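Postma Building, Room 33
Electrical and general safety checklist, with comments
Inspector: Nicanor Arriaga
Cycle: October
Checklist revision: Cudura 694

Marks used: S = satisfactory, M = minor item, F = fail, N/T = not tested this visit

1. Access and egress

1.1 Door opens fully and latches. S
1.2 Clear path from door to work position. S
1.3 Exit sign visible from work position. S
1.4 Door closer speed. M
Comment: Closer slams over the last few inches of travel. Adjust the latch valve a quarter turn and recheck. Carried over from the previous cycle.

2. Floor surface

2.1 Surface level, no raised edges at the door. S
2.2 No cords crossing the walking route. S
2.3 Material suitable for cleaning method in use. N/T
Comment: The cleaning sheet posted in the hall is for the old floor. Replace it with the current sheet before the next wet clean.

3. Wall outlets

3.1 Faceplates flush to wall, no cracks. S
3.2 Faceplate screws tight. S
3.3 Outlets identified and matched to panel schedule. M
3.4 Polarity and ground, plug-in tester. S
3.5 Contact tension. S
3.6 Trip time at protective device. N/T
Comment: Two outlets on the long wall, both white square plates, recorded as L (left) and R (right). The small printing on the plates was compared with the panel schedule. The schedule gives both as circuit 7, but R went dead when circuit 9 was switched off. Correct the schedule. Do not relabel the plate until the schedule has been reissued.

Comment: Nothing was plugged in at either outlet. Readings at 3.4 and 3.5 were taken with no load on the circuit.

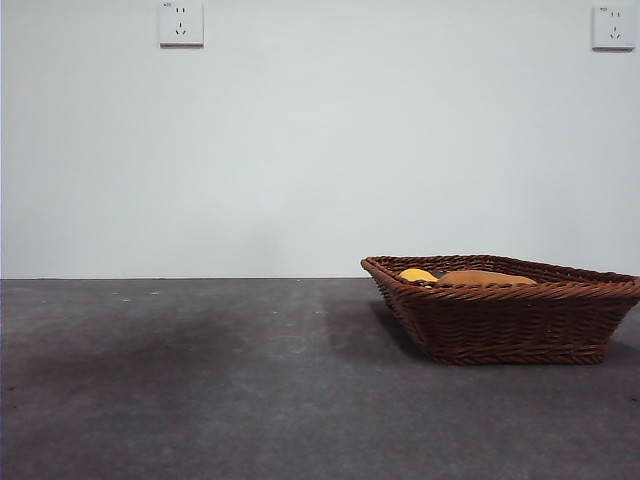 Gordon Chan asks that 3.3 be raised from M to F. A wrong circuit number means someone can switch off 7, test L, find it dead and start work on R while it is live. He would also like the old schedule taken off the panel door today, even if the new one is not ready, with a handwritten note put up in its place.

Inspector's response: Agreed on the schedule. The old sheet was removed at 2:40 p.m. and a temporary note taped inside the panel door. The mark stays at M under the current wording, which reserves F for a fault at the outlet itself. The wording has been sent to Josée Poirier for review. Until it is settled, anyone working on L or R must switch off both 7 and 9 and test at the outlet being opened.

4. Storage near outlets

4.1 Floor items do not block access to outlets. S
4.2 Combustible containers kept clear of anything plugged in. S
4.3 No liquids stored directly below outlets. S
Comment: Woven baskets are permitted in this room. A basket may stand at the wall, but it should be moved aside whenever a heater, charger or power supply is in use at the nearest outlet. Add this line to the room card.

5. Portable equipment

5.1 Extension cords: none daisy-chained. S
5.2 Power strip, Dastik, tag 879: cord and plug intact. F
Comment: Outer jacket has pulled back at the plug and the inner insulation shows. Strip removed from service and the plug cut off. Replacement requested from stores. Do not bring in a household strip in the meantime.
5.3 Desk lamp, Eslow: switch and cord. S
5.4 Test tags in date. M
Comment: Lamp tag is faded. Date confirmed from the log. Print a new tag.

6. Lighting and ventilation

6.1 All ceiling fixtures working. S
6.2 Supply vent unobstructed. S
6.3 Emergency light, push-button test. S
Comment: Full-duration test is due next cycle. Reserve the room for the whole test period.

Actions

Reissue panel schedule with R on circuit 9: Laurier Fraser
Review wording of M and F under section 3: Josée Poirier
Adjust door closer: Laurier Fraser
Replace power strip, tag 879: stores
Trip time test, both circuits: Nicanor Arriaga, next visit
Update room card and cleaning sheet: Jocelyn Leclerc

Copies to the panel room binder and the floor office. Late comments go on the back of the binder copy, initialed.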